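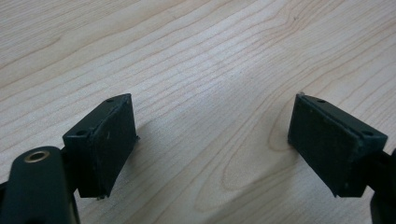 Why do figure skaters not get dizzy?

When you turn many times in your garden, the world keeps moving after you stop. A skater can spin for a long time and then skate away with a smile. How is it possible?

Inside each ear you have very small tubes with liquid in them. When you turn, the liquid begins to move too. When you stop, it continues for a moment, and your brain thinks that you are still turning. This is the dizzy feeling.

Skaters have the same ears as you. But they practise spins almost every day, and little by little the brain learns to give less attention to this message. Gleice Aguiar, a coach at the Drenano ice rink, lets her beginners make only 2 slow turns, and then they rest.

After a spin, many skaters look at one point which does not move, for example a sign on the wall. It helps the eyes to become calm.

Do you want to try? Ask an adult first, and choose a soft place with much space. Turn slowly 2 times, stop, and look at one point. If you feel sick, sit down and wait until it passes.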